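Haltlow Cotton Bed Cover

Item 415
Color: Pinkish red
Sold by Flitham Home Textiles

The Haltlow is a plain, single-layer cotton cover for beds and daybeds. It goes over made-up bedding during the day and comes off at night, and it can also be used alone as a light summer layer. The cloth is woven in one piece, so there is no seam down the middle. All four sides have a narrow double-stitched hem.

Many customers use the bed as a work surface, for folding laundry, sorting clothes by season or laying out what goes into a suitcase. The Haltlow was made with that in mind. The weave is flat and has no tufts or loops for buttons and zippers to catch on. It has enough weight to stay put when you slide a stack of shirts across it. Dark clothes are easy to pick out against the color, and most lint comes off with a quick shake outdoors.
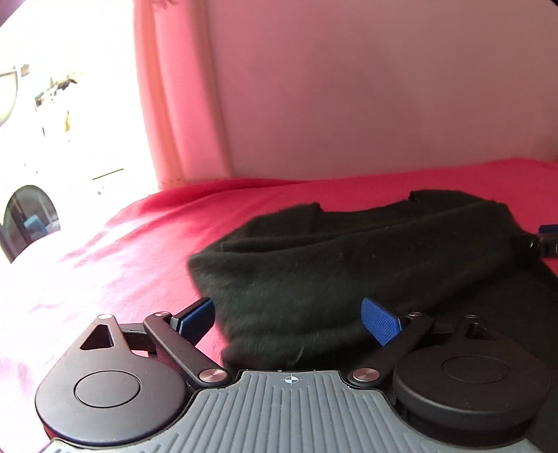

Pinkish-red cloth with a dark garment laid on it, against a pink wall.

Size and fit

The cover comes in twin, full and queen. Each size is cut to hang over both sides and the foot of a mattress of standard depth. If you have a deep mattress or a thick topper, order one size up. There are no elastic corners or ties. For a flatter top, tuck the foot end first and then the sides.

Care

Wash separately in cold water for the first two washes – the red dye can bleed a little when new. After that, wash with similar colors. Tumble dry on low or hang in the shade. Strong sun will fade the cloth over time, so if your bed sits next to a bright window, turn the cover end for end every few weeks. Iron on medium while slightly damp. Do not bleach.

Expect some shrinkage in the first wash. The sizes are cut with an allowance for this.

Price and delivery

Twin is $79. Full and queen are priced at checkout. Orders ship from our Lotville warehouse in a flat paper wrap. Covers can be returned unwashed, with the label still attached.

This color was dyed in a run of 3,000 covers, with 1,000 of them in queen. The next run is planned for November, and the shade may differ slightly. If you want two covers that match, order them together.

Goes with

Sepúlveda pillow sham, same cloth and color
Sepúlveda curtain panel, pink
Flitham under-blanket, unbleached cotton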